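Grala Housing Cooperative
Minutes of the kitchen refit meeting, 7 June 2020

1. Minutes of the last meeting
Accepted with one correction. The quote from Eglītis covered removal of the old ranges but excluded disposal. Disposal is charged separately.

2. Electrical supply
The shared kitchen is fed from the Anden Street panel. The electrician's report confirms that the existing circuit cannot carry two induction ranges at full output. Options considered:
– new feed from the main panel, with a separate breaker for each range
– load limiting on both ranges, existing feed retained
The first option was preferred. Load limiting would slow cooking at the evening peak, when both ranges are in use. Agreed to request a fixed price for the new feed, including patching of the hallway wall.

3. Cookware
Residents have asked which of their own pans will work on induction. Stainless steel varies by grade, and appearance is not a reliable guide. A magnet should hold firmly to the base. 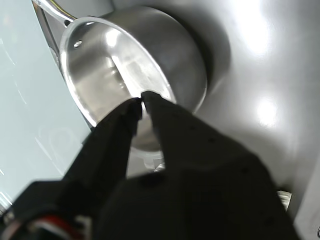 Pans with a warped base will heat unevenly and may trigger the range's pan detection fault. Agreed to put a magnet on a cord beside the sink and to post a short notice with the test. Aluminum and copper pans without a magnetic base are to be taken home before the changeover.

4. Ventilation
Hikar inspected the extractor duct in June. Grease buildup was found at the second bend – the access hatch there had been painted shut. The hatch has been freed. Filters are to be washed every two weeks while the old ranges remain in service.
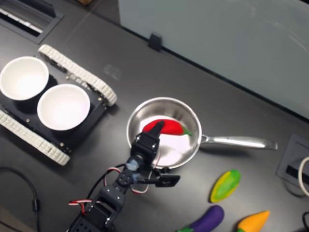
The make-up air vent stays open during the works. It was noted that the hood switch sticks in the low position. A replacement switch is to be added to the electrical order.

5. Costs
The refit reserve covers the ranges and the new feed. The duct inspection came to 234 and is charged to routine maintenance. A levy is not proposed at this stage.

6. Storage
Over 17 residents now use the shared shelves. Labels are to be renewed before the shelves are emptied for painting. Unlabeled items go to the basement rack for one month.

7. Next meeting
To be set when the fixed price is received.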